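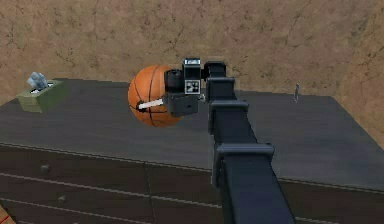
Sollent or Zurkeck for a small joinery practice?

gertraud_p
Hello all, I've been lurking for ages and finally have a question worth asking. We're a workshop of four, mostly fitted bedrooms and the odd staircase, and I've drawn everything in Sollent since I started. It's lovely for showing a client how a room will feel, but every time I change a wardrobe depth I have to go back and fix the cutting list by hand. Matilde Lobo, who I share the office with, wants us to move to Zurkeck before June. Has anybody made the switch, and did you regret it?

teguh.liew
Welcome Gertraud! We moved two years ago and I'd do it again tomorrow, though I did swear a good deal in the first month. The cutting lists come straight off the model, so if you alter a carcass the list alters too. My last job had 88 panels in it and I only had to correct one of them (my own fault, wrong board thickness).

Dorottya Sz
I'm going to disagree with Teguh, fondly as ever. For four people I think Zurkeck is a lot of program. You have to set up every material and fitting before you can draw a shelf, and the renders look flat next to what Sollent gives you. I kept Sollent and bought the Arico add-on, and it does my lists perfectly well as long as I name my components properly.

teguh.liew
"As long as" is doing a lot of work there, Dorottya! I never once named a component properly in my life.

Dorottya Sz
Well, that I believe :)

aurelia_z
Can I ask what sort of drawings you send out, Gertraud? If the fitters want dimensioned sheets, Arico won't help you much, and I still redraw those separately. Page 19 of the Mayrhofer handbook has a decent way of linking the views, if you can find a copy.

gertraud_p
Dimensioned sheets for the staircases, yes, and just the lists for bedrooms. I hadn't thought of treating them differently. I might try Arico on the next wardrobe and let Matilde loose on a staircase in Zurkeck, and we can compare notes over a cup of tea.

teguh.liew
Good plan. Send me a message if she'd like my material library, it took me 50 hours to build and somebody may as well get the use of it.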